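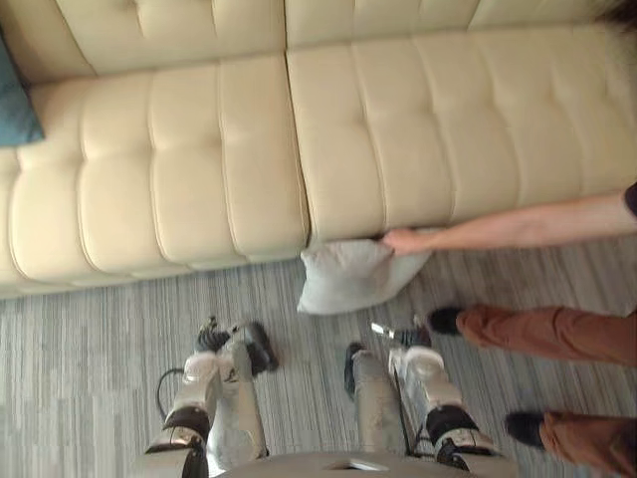
The leather conditioner came in a tin the size of a hockey puck and cost $68. The label said it would "feed" the hide. I have been told this many times over the years, by salespeople and by my own mother, and I have yet to meet anyone who could tell me what a dead cow eats.

Leather care is a business built on guilt. You spend too much on a couch, and then somebody at the register lowers their voice and asks how you plan to protect it. At the Medeiros showroom, where I spent a long September afternoon pretending to shop, the answer was a kit. It had a cleaner, a conditioner, a sealer and a cloth. The salesman told me to use all four every month. When I asked what would happen if I skipped a month, he said the leather would "get thirsty."

Most leather furniture sold today has a finish on top, a thin coat of pigment and clear resin that keeps spills out. It keeps conditioner out too. Rub an oily cream on a finished couch and most of it sits there until you wipe it off or it ends up on somebody's pants.

Aileen Manalo has repaired furniture for a living since she left school, and her shop smells of glue and coffee. She keeps a shelf of products that customers have brought in along with the damage. Danska balm is up there, and so is Kadanard spray, which she says she sees the most of, usually on pieces that have gone sticky.

"People come in and say they did everything right," she told me. "They did it every week. I tell them to stop, and they look at me like I told them to stop feeding the dog."

Her own list is short. Vacuum the seams. Wipe with a barely damp cloth. Keep the piece out of direct sun and away from the heater, because those two do most of the cracking she gets paid to fix.
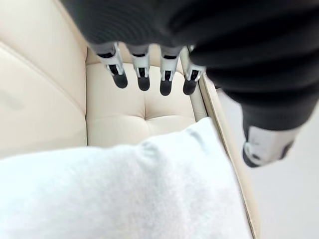 Does leather furniture need conditioner at all?

If it has a protective finish, rarely, and a damp cloth will do most of the work. Unfinished leather is a different matter and can use a light coat when it starts to feel dry. Put a drop of water on a hidden spot: if it beads up, the leather is finished.

I tried that test on a chair I have owned for 10 years and never once conditioned. The water beaded. I then did what I probably shouldn't have and treated one arm with the $68 tin, leaving the other alone. For two days the treated arm was shinier. After that I couldn't tell them apart, and neither could my sister, who had no idea which was which and was annoyed to be asked.

I wrote to Dristitz, which makes the tin, and asked for whatever testing stood behind the word "feed." A polite reply said the formula was the result of 40 years of know-how. I wrote back asking for the testing again. They sent me a coupon.

Manalo does sell conditioner, for the record. She keeps a plain one behind the counter for saddles and old club chairs, and she sells very little of it.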